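Garumance Open Day Set: simulated pouring and handling episodes
README, version of 23 Oct 2023
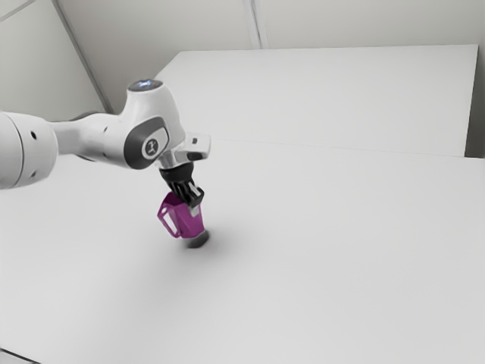
Simulated arm and gripper with the purple pitcher, rendered view.

What this is

A small set of simulated robot arm episodes, put together for the Garumance open day and tidied up afterwards so that other people can use it. Visitors came into the Ambaye room, picked a task from the board, and drove a simulated arm through it at one of our two desks. We kept the runs that people agreed to share. There are 36 of them, and they're much more varied than anything we would have produced on our own. We're delighted with them!

The set goes with Plumport, our simulator front end, but you don't need Plumport to read the files. If you only want to look at the pictures and plot a few joint angles, an ordinary Python install is plenty.

The day itself

The doors opened in the morning and the room filled up faster than we had planned for. Ingvild Løken ran the driving desk, Tipene Rakena ran the replay desk, and people drifted between the two. At the driving desk you held a small hand controller and watched the arm on a large screen. At the replay desk you could load your own run, slow it down, turn the view round and see where the fingers had met the object (or where they had sailed past it, which got the biggest cheers).

The pitcher was the favourite. It has flat sides and a pointed handle, so there are lots of ways to go at it and most of them are a bit awkward. Some visitors went straight for the wall of the pitcher with the fingertips. Others spent ages lining up with the handle. One girl of 9 tried the handle from both sides, then asked whether she could do it with the view upside down, and we let her. That run is in the set as episode 31 and it's well worth a look.

Several people wanted to know why the arm slows down near the table. Plumport limits the speed in the last stretch above the surface, and the limit was on for every run here. If you train on these episodes you will see that slowing in the data, so please don't mistake it for careful driving.

What you get

episodes/ has one folder per run, numbered from 01. In each folder:

frames/ holds the rendered pictures as PNG files
joints.csv has joint positions and gripper opening, one row per frame
task.txt is the task as it was written on the board, in one line
notes.txt is whatever the desk wrote down, and may be empty

scenes/ has the starting layouts, saved in the Rulska scene format. The format is plain text and you can edit it by hand. Moving an object is a matter of changing three numbers and loading the file again.

replay.py steps through an episode and draws the gripper opening next to the picture.

Tasks

There were 12 tasks on the board. Tipene wrote them on cards the night before, and the wording in task.txt is his, spelling and all. A few of them, to give the flavour:

Pick up the pitcher and put it down further from the arm
Stand the pitcher up again
Tip the pitcher as if pouring, then set it level
Push the small object away without touching anything else

Visitors could stop whenever they liked. An episode that ends early is kept as it is, with no label saying it failed. We talked about adding a success column and decided to leave it out for now, as the two of us disagreed on several runs of the pouring task (does it count if the pitcher lands on its side?). If you make your own labels, do send them to us and we'll gladly put them alongside.

Getting started

Unpack the archive, go into the top folder and run:

python replay.py episodes/01

Space pauses, the left and right arrow keys step one frame, and q quits. You need numpy, pandas and matplotlib. It should work on Linux and Windows. On a Mac the window sometimes opens behind the terminal.

Things to know before you use it

Everything here is rendered. There is no camera noise, and the lighting was left alone all day. A model that does well on these pictures may do badly with a real camera, and we have made no attempt to test that.

The liquid in the pouring task is not simulated. People mimed it, with great style in some cases.

Drivers were beginners, nearly all of them. You'll find long pauses, sudden changes of mind and a fair amount of waving the gripper about in mid-air. We like this about the set, but trim the pauses if they bother you. Episodes 04 and 17 have a jump in joints.csv where the controller lost its connection for a moment.

No names, voices or pictures of visitors are stored. Ages were not recorded either, and where one is mentioned above it is with a parent's agreement.

Using and sharing

Use it for teaching, research or plain curiosity. Please mention Garumance and keep this file with the data if you pass it on. The scene files can be changed and shared freely.

Next time

We're planning another open day in April, with a third desk and a quieter corner for people who want to take their time. Ingvild would like a task with two pitchers. Tipene would like shorter cards. If you came to the first one and have thoughts on the tasks, or you've used the set in a class, write to either of us through the contact page on the Plumport site.

Changes

1.1: fixed the column order in joints.csv for episodes 22 to 25, added the scene files
1.0: first release, handed out on memory sticks at the end of the open day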